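Section 4: Aligning your Gimska mount and finding your first planet

Okay, the tripod's up, the mount head is bolted on and you've had a cup of something warm. Now for the bit that frightens people off, which is polar alignment. I put it off for a whole winter when I got my first mount and I still regret it, so let's get you through it on night one.

I wrote this section for the Gimska equatorial mount with the Worus hand controller. If you've got the older Medeiros controller the menus are in a different order, but the steps are the same and the button names are close enough that you'll work it out.

Before you start

You'll want a clear view to the south (or north, if you're reading this in Canada, hello!). Have a red torch handy and let your eyes settle for 10 minutes before you try to see anything faint. Take the lens cap off. I know. Just check.

4.1 Rough alignment

1. Point the leg marked with the little arrow toward true south. A compass gives you magnetic south, so look up the correction for your area first. In my backyard in Firkow it makes a real difference, and I spent an entire evening wondering why everything drifted sideways.

2. Level the tripod using the bubble on the mount head. Adjust the legs a little at a time and leave the one with the arrow alone if you can.

3. Set the latitude scale to your own latitude. Loosen the rear bolt before you tighten the front one. The two push against each other, and the thread is softer than you'd like.

4. Nip everything up firmly, then check the bubble again. It will have moved.

Caution: never adjust the latitude bolts with the telescope tube fitted. The whole weight sits on that front bolt and your fingers are right underneath it.

4.2 Balancing the tube

5. Slide the counterweight on and put the safety screw back in the end of the bar. Please do this. A counterweight on the toe ends your night very quickly.

6. Fit the tube, add the eyepiece you plan to use, then loosen the right ascension clutch while holding the tube with your other hand. Move the weight along the bar until the tube stays where you leave it.

7. Do the same for declination, sliding the tube back and forth in its rings. Close enough is fine for looking. If you're taking photos, be fussier.

4.3 Telling the controller where you are

8. Switch on and wait for the Worus logo to clear. Enter your location, time zone and the time. Watch the daylight saving setting! Half the "my mount is broken" messages I get in December come down to daylight saving being set the wrong way, and the mount happily slews to a spot an hour away from where the planet is.

9. Choose Two Star Align. Pick two bright stars on the same side of the sky, well apart, and neither one right down in the murk near the horizon.

10. Centre each star using the arrow keys, finishing with the up and right keys every time. This takes the slack out of the gears.

Note: if the controller says Align Failed, you've most likely centred the wrong star. Don't restart the whole lot, just press Back and pick again.

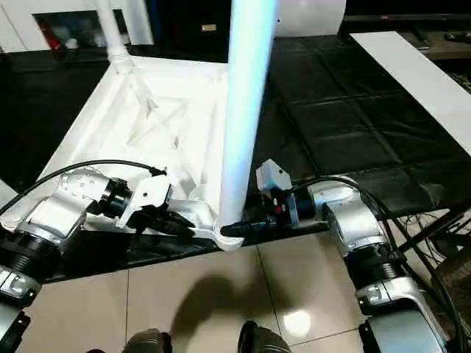
4.4 Going to a planet

11. Press Planets and scroll to Saturn or Jupiter, whichever is up. Uranus and Neptune are in the list too, but leave them for a night when you've had some practice. They're small and dim and you can stare straight at them without knowing.

12. Start with your longest eyepiece. On the standard tube that gives a magnification of 70, plenty to see Jupiter's four big moons strung out in a line, and enough to see that Saturn has something going on either side of it.

13. Once it's centred and sharp, swap to a shorter eyepiece. You'll need to refocus. People will tell you that more is better, and the box might even brag about 400, but on most nights the air is too wobbly for that and all you get is a bigger blur. I drop back down and enjoy the view.

14. If the planet creeps out of view over a few minutes, go back to 4.1 and have another look at your south. A slow drift is normal with a rough alignment and it's no bother for visual use.

4.5 Packing up

15. Send the mount to Park before you turn it off, so it remembers its alignment for next time (only if you haven't moved the tripod, of course).

16. Take the tube off first, then the counterweight. Same order every time, even when you're cold and want to go to bed.

17. If there's dew on the lens, leave the cap off indoors until it dries by itself. Don't wipe it.

Section 5 covers the drift method for anyone who wants to get into photos.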